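Sovano Opens Registration for Evening Repair Courses in Prastbridge

PRASTBRIDGE – Sovano, the adult learning center on Salinas Street, has opened registration for its new program of evening repair courses. The courses start in July and they are open for all adults who live in Prastbridge or in Drovthorpe. No earlier experience is required.

The program has 8 courses. Among them are mending of clothes, care of bicycles, sharpening of kitchen knives, re-gluing of chairs and simple repair of lamps. Each course is held one evening in the week, from 6:30 p.m., and continues for five weeks. 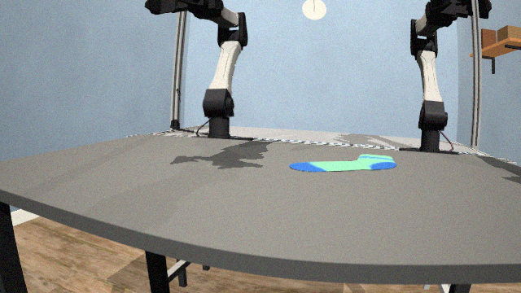
Sovano Department of Evening Learning

The idea for the program came from a questionnaire which the center sent to its students in the winter. Roughly 200 persons have answered. Many of them wrote that they keep broken things at home for years and do not know where to bring them. The last shoe repair shop in Prastbridge is closed already, and the nearest tailor is in Drovthorpe.

The fee is 60 dollars for one course, and this includes thread, glue and other small materials. Participants are asked to bring their own object to repair. For the chair course, please write to the office before, so that the storage place can be arranged.

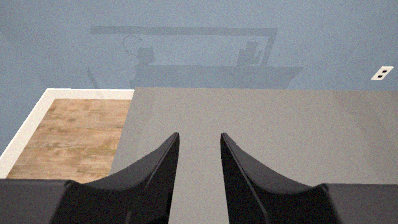 Jaanus Dambrauskienė remarked that she had waited a long time for such a course, and that she has already put aside two winter coats with a broken zipper. She would only wish that the bicycle course was also given in the morning, for people who work late shifts.

The groups are small, with 17 places in the largest one. Places are given in the order in which the registrations arrive. Who does not receive a place will be put on the waiting list for autumn.
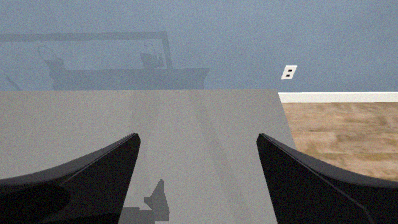
Tabletop with blue-gray wall behind.

Registration is possible at the front desk of Sovano every Thursday until 7 p.m., or by mail. The full list of courses is available at the desk and in the Drovthorpe library.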